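Clolora Handheld Gripper Set - Operating Standard and Product Information

Supplied by Van Acker, Plesham
Page revised Feb 9, 2023

The Clolora set is issued as a pair, one gripper for each hand. Operators must read the site rules before first use. Marker plates are to be kept clean and must not be bent, covered or relabeled.

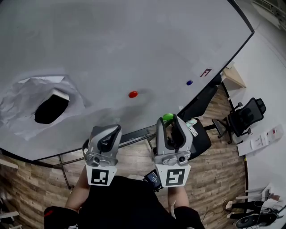

Sessions run for up to 20 minutes, followed by a rest period. Only small, light objects may be handled. Cables and bags must be kept clear of the operator's feet.

Finger pads are inspected before each session. A pad with torn or missing bumps is to be replaced - never trimmed or glued. Both pads on a gripper are changed together.

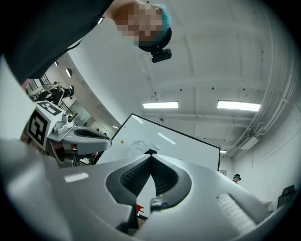
Persons not taking part remain outside the marked work area. Faces are blurred before recordings leave the site, in line with the Gallo handling rules adopted in January.

Replacement pads: sold in packs of 8
Spare marker plates: sold in packs of 3
Orders and returns: Van Acker parts desk, Plesham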